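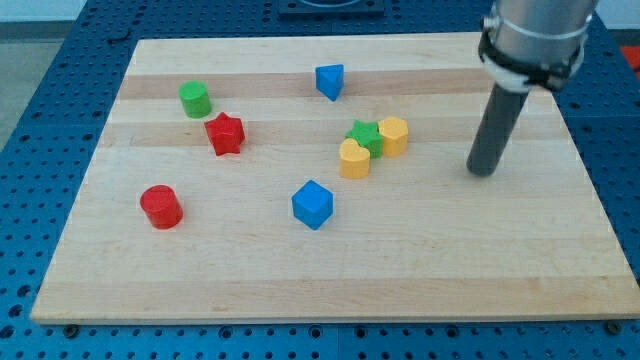 Shape Blocks on a Maple Board: Our Report on Sorting, Color and Tidying Up

We use cookies to remember your settings. By staying on this site you accept our cookie policy.

Introduction

Our project started with a shoebox of wooden blocks and a question that sounded very easy: does a person put blocks away by color or by shape? We were sure everybody would go by color, and we were so sure that we almost didn't bother writing down a prediction. We're glad we did, because we got it wrong!

The blocks are small painted wooden pieces, the chunky kind that go into a shape-sorting toy. They came to us without their toy, and we think that made them better for our project. With no holes to push them through, there is no correct answer about where a piece goes. A green star can live with the greens or with the stars, and both are perfectly sensible.

We did this for the design and everyday objects unit at Nallbridge, and it ran from the first planning session to the final write-up in November.

What we worked with

The surface matters more than we expected, so we will start there. Our first trials were on the bare work table, which is blue metal with holes all over it. It is a great table for building things and a bad one for this. The blue blocks were hard to pick out against it, and the pattern of holes made everything look busy. We tried a sheet of white paper (it slid) and a bath towel (the blocks tipped over, especially the stars). Then we borrowed a maple cutting board from the kitchen and that was the end of the problem. The strips of wood are all pale cream and tan, and red, green, blue and yellow all show up beautifully on it. It is heavy enough to stay put when you reach across it, too.

The shapes we used were cylinders, stars, hearts, hexagons and triangles. The triangles have rounded corners and the hexagons are squat, with flat sides. We stood all the pieces upright for the start of each trial, with the shape on top, so that you could read a heart as a heart without having to pick it up.

For putting things away we used Vernico trays, which are plain shallow trays with no labels. We wanted lids at first and then dropped that idea, as the lids made people rush.

How a trial went

One of us scattered the blocks on the board while the sorter looked away. We didn't arrange them. Some ended up off by themselves with lots of wood around them, and some landed in a clump, touching or half hidden behind each other. We kept the clumps. At home you never get blocks neatly spaced out across a floor, so why would we test that?

The sorter then turned around and was told, "Please put these away however you like." That was the whole instruction. We did not say sort, or match, or tidy, and we practiced keeping our faces blank, which is a lot harder than it sounds when someone picks up a block and then just holds it.

We had 17 sorters, a mix of students from our year and younger brothers and sisters. Each of them did 5 rounds with a fresh scatter every time. The notes were typed into Cukeo, the note-taking app our class uses, with one line for each block picked up, in order. We wrote down which piece it was, which tray it went to, and whether the hand changed direction on the way. That last column was a late addition and it became our favorite.

What we found

Color did win at the beginning. Nearly all the older sorters reached for two blocks of the same color in the first round and gave them a tray. What surprised us was how many of them switched. By the third round a good part of the group had moved over to shape, and several went back and emptied a tray they had already filled so they could start again with the new rule. One sorter made a tray of "pointy ones" with the stars and triangles together and a tray of "smooth ones" for the cylinders and hearts, and then got stuck on the hexagons for a long time. We loved that one.

The youngest sorters mostly did neither. They picked up whatever was closest to them on the board, and the pieces at the far side went last. When a near block happened to be a red cylinder, then red cylinder came first, and it had nothing to do with red or with cylinders. We had not thought about distance at all when we planned this, and we had to go back through our notes and mark which blocks had been near the front.

The clumps had an effect as well. A piece that was tucked behind another one tended to go into the same tray as its neighbor, even if they shared neither color nor shape. Our best guess is that people see the clump as one thing and lift it off as a set. Changes of direction (the hand heading for one tray and then swinging to another) happened most often with these pieces.

The heart was the shape people talked about. Sorters who hadn't said a word all session would say "oh, a heart" and then put it somewhere special. A few left it on the board until the very end!

Problems

Our lighting changed through the afternoon. The paint is glossy, so the tall sides of the cylinders picked up a bright highlight from the window and the colors looked different from one side of the board to the other. We pulled the blinds for the later sessions. We should have done it from the start.

We also had trouble keeping up with quick sorters. Two people writing helped, but the rounds where only one of us was free have gaps in them, and we have left those gaps blank instead of guessing.

Next steps

We would like to try unpainted blocks, to see if people go straight to shape when color is gone, and a round board, which has no obvious near edge. We also want to test the sorters from the Cisneros building, who have never seen our setup and haven't heard anyone talking about it at lunch. The board has gone back to the kitchen for now and we will have to ask for it again.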